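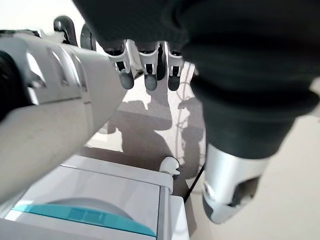

Letari Floors

Labels for indoor floors and the shadows that fall on them. Maintained by Benjamín Zapata.

Last updated: 2021-05-01

Summary

Letari Floors is a collection of 1067 pictures of plain indoor floors, mostly light ones, with outlines drawn by hand for the visible floor area and for any shadow lying on it. It was started as a side folder of the Tapia room survey, where shadows on pale floors kept being marked as stains, mats or dark tile. The side folder grew and was split off.

The pictures come from 83 rooms. Most are work rooms and hallways, with a smaller number of kitchens and storage rooms.

What is labeled

floor: every part of the floor that can be seen, including the parts in shadow. Gaps between objects count if they are wide enough to outline.

shadow_cast: a shadow thrown onto the floor by something above it or standing on it. If two shadows run together and the line between them can't be found, they are drawn as one.

shadow_soft: darker areas with no clear edge, such as the dim strip along a wall or under a counter. These are outlined loosely and should not be used to score edges.

mark: scuffs, stains, patches, tape. Used only when the annotator was sure it wasn't a shadow.

unsure: anything left over. Please don't fold this into another class without looking at it.

Each shadow_cast outline also has an edge field (sharp, medium, blurred) and a source field (in view, out of view, partly in view). The source field says only whether the thing throwing the shadow can be seen. There is no field for what that thing is.

Floor color

Color is stored as free text in floor_color, in the annotator's own words. We tried a fixed list first and gave up on it. Beige, beige-grey and light grey overlap too much, and the same floor was named differently depending on the light. If you need groups, floor_tone has three values: light, middle, dark. Light is by far the largest.

Material is left out on purpose. Vinyl, sealed concrete and painted board can't be told apart reliably in a picture, and too many of our early material labels were wrong when checked against the room sheets.

Files

pictures/ one folder per room, room codes only
outlines/ one JSON file per picture, same base name
rooms.csv room code, type of room, window side, ceiling light type
splits/ train.txt and test.txt
double/ second set of outlines, see below

The train list has 900 pictures and the test list has the rest. No room appears in both lists. If you make your own split, keep it by room. Splitting by picture gives scores that are much too good.

Checking

A set of 100 pictures was outlined twice by different people who did not see each other's work. Both versions are kept in double/ with the suffix _a and _b. Agreement is good on floor and on sharp shadows. It is poor on shadow_soft, where people disagree about how far out to go. For large shadows with several overlapping shapes, the outer line usually matches and the inner holes often don't.

The guide says to draw holes when lit floor shows through a shadow. Annotators on the first Iltska batch skipped small holes. Those files have holes = partial in the header.

Known problems

In rooms with more than one window, a shadow may have a second, paler copy beside it. The first batch left the pale copy out. Later batches include it.

Some outlines stop short where the floor meets a wall of nearly the same color.

Reflections on glossy floors were sometimes labeled shadow_cast. We have fixed the ones we found. Reports are welcome, please include the room code.

A few entries in rooms.csv have no window side. The sheets for those rooms were not filled in.

Suggested use

Separating shadow from real dirt or damage on light floors. Testing floor outlines under strong light. Checking whether a cleaning or inspection method reacts to shadows.

It is a poor choice for estimating the direction of the light. Window side was written down by hand and never measured. It also won't help much with carpet or rugs, which are barely covered.

Loading

The outlines are lists of x, y points, starting anywhere and closed automatically. Holes are stored after the outer line in the same record. The Sastia viewer opens the folders as they are. In other tools you may have to turn on even-odd fill, or the holes will come out solid.

Changes

The next update is planned for July and will redo the first Iltska batch with holes and pale copies included. File names will stay the same. The test list will not change.

Contact

Send corrections to Benjamín Zapata through the project page. Give the room code and the file name, and say which outline you mean if there is more than one.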